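How Does a Loudspeaker Make Sound?

A page for readers aged 8 to 11

Sound is a wobble that travels through the air. When you clap, your hands push the air between them. That air pushes the air next to it, and the push moves across the room until it reaches your ears. A loudspeaker makes the same kind of push, but it does it with electricity.

Inside the speaker

Most loudspeakers have a cone. It is wide at the front and narrow at the back, and it is often made of stiff paper or plastic. The edge of the cone is held by a soft ring, so the cone can move in and out without falling off.

Behind the cone is a coil of thin wire. The coil sits very close to a strong magnet. When electricity flows through the coil, the coil turns into a magnet too. Magnets can pull together or push apart. If the electricity flows one way, the coil jumps forward. If it flows the other way, the coil jumps back.

The coil is glued to the cone, so the cone moves with it. The cone pushes the air, and you hear a sound.

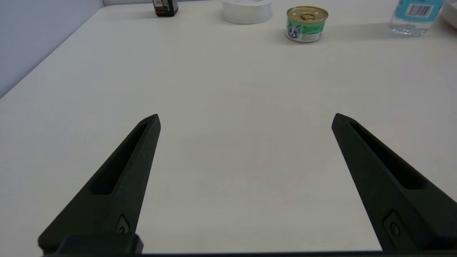

Fast wobbles make high sounds, like a whistle. Slow wobbles make low sounds, like a big drum. Big movements make loud sounds and small movements make quiet ones. During a song the cone has to do all of this at once, so its movement is very complicated.

Why are there different sizes?

Low sounds need a lot of air to be moved. A large cone is good at this. It is called a woofer. High sounds need something small and light that can change direction very quickly. That part is called a tweeter. Many speakers have 2 parts, one of each kind. Some have 3, and the extra one looks after the sounds in the middle, where most singing and talking is found.

A small circuit called a crossover sorts the sounds out. It sends the low ones to the woofer and the high ones to the tweeter.

What is the box for?

When a cone moves forward, it pushes the air in front. It also leaves more space for the air behind. If there were no box, air could slip around the edge and the low sounds would nearly vanish. The box keeps the front and the back apart.

The town hall in Favbridge has more than 1120 seats. One small speaker could not fill a room like that, so the hall has large ones on both sides of the stage. People at the back need to hear the words as clearly as people at the front.

Try it yourself

Stretch a piece of plastic wrap tightly over a bowl and sprinkle a little dry rice on top. Hold a metal tray close to the bowl -- but not touching it -- and hit the tray with a wooden spoon. Watch the rice. The sound from the tray shakes the plastic wrap, and the plastic wrap shakes the rice.

Looking after your ears

Very loud sounds can hurt your hearing, and the damage may not get better. Do not put your ear against a speaker. At a concert, stand well back and wear ear protectors if you have them.

Words to know

Coil: wire wound around and around in loops.
Cone: the part of a speaker that pushes the air.
Crossover: the circuit that shares out high and low sounds.
Woofer: a speaker part for low sounds.
Tweeter: a speaker part for high sounds.

Next page: How Does a Microphone Work?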